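Scuffed metal storage bin: can I smarten it up, and how do I stop small things vanishing in it?
Asked in Home & Storage, February 2018

I've picked up a rectangular grey metal bin with a divider in it, so you get one narrow compartment and one big one, and I love it! It was 11 pounds from the clearance place in Stenevmont and it's built like a tank. Tall sides, proper weight to it. I want it on the table in the utility room for all the odds and ends that never have a home (brushes, pegs, the sponge for the shoes, that sort of thing).

Two questions. The inside is pretty scratched, mostly on the divider and the floor. Is it worth painting, or will paint just come off again? And has anyone found a good way of keeping small stuff sorted in the large side? At the moment I drop things in and then have to rummage.
Bonifacio Barroso, Stimley

3 answers

Answer from Lolness (161 helpful votes)

Oh, I do like these bins, good find! I've used divided metal ones for years and I'd say leave the paint alone. Inside surfaces get rubbed every time you put something in or take it out, and a coat of paint on a floor like that will chip within weeks and leave flakes all over your brushes. Scratches on bare metal do no harm at all. Give it a wash with warm water and a drop of washing-up liquid, dry it really well with an old towel, and if you see any orange spots go over them gently with fine wire wool.

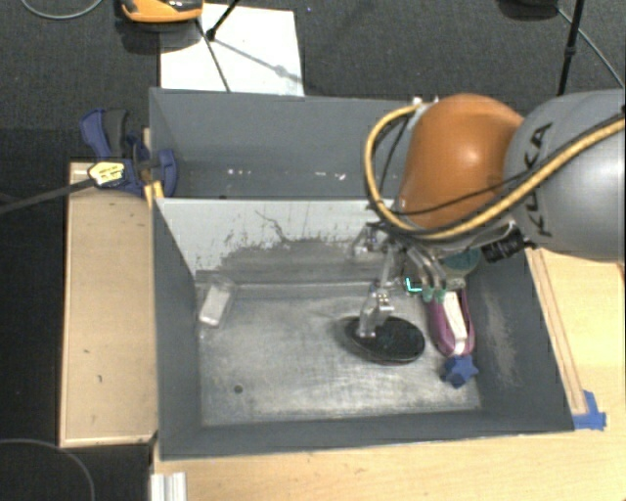
For the sorting, keep the narrow compartment for flat or long things, cloths folded on edge, packets, a ruler, whatever you've got. Then in the big one put a piece of rubbery drawer liner on the floor. It's brilliant stuff! Things stay where you left them and it's quieter too (metal on metal makes a terrible racket first thing in the morning). Cut it a finger's width short all round so you can lift it out and shake off the crumbs. Smaller bits can go in old margarine tubs stood side by side. Don't stack them, you'll only ever use the top one.

I redid mine last June and it's still tidy, which is a record in our house.

Answer from Seol (70 helpful votes)

Agree with all that about the liner. One extra thing, stick felt pads under the bin before it goes anywhere near a wooden table. Mine left a lovely long gouge. Also if there's a hole in the bottom, put a bit of tape over it from underneath or you'll be losing drawing pins for ever.

Answer from user133

paint it yellow!! mine is yellow and it's fab. yes it chips, I just do it again

Bonifacio Barroso replied: Thank you all, off to buy liner and felt pads. Very tempted by the yellow, but only on the outside.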